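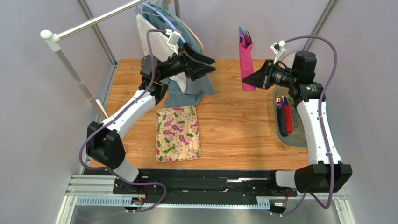
Stumar opens its doors one afternoon in April, and for 4 dollars you get a sticker, a paper cup of coffee and Noeline Harawira, who has been showing people through the place long enough to walk backward without looking. Our group was Cheuk-hei Chiu, me, and a family from Clivport who had come mainly for the parking.

The tour is about household goods, meaning hangers, rails, trays and things to keep pens in. The catalog runs to 691 items. I had hoped to hear about perhaps a dozen.

Hangers come first and take up nearly 70 minutes. Noeline is a wood person. Cheuk-hei prefers plastic, blue if possible, and said so, and the two of them went at it while I studied a white clothes rail and thought about lunch. The rail stands on a telescoping pole, and I have to admit I want one – my shirts at home live on a door handle.

The trays went faster. I liked the floral one, pink flowers and green leaves on cream with rounded corners, very much my grandmother's side of the family. The translucent gray kind is the sensible choice for markers. I asked if the tall pink pen cup came in other colors and was told to check the catalog.

The shop is by the exit. Cheuk-hei bought blue hangers. I bought the floral tray, and it now holds keys and a parking ticket from Clivport.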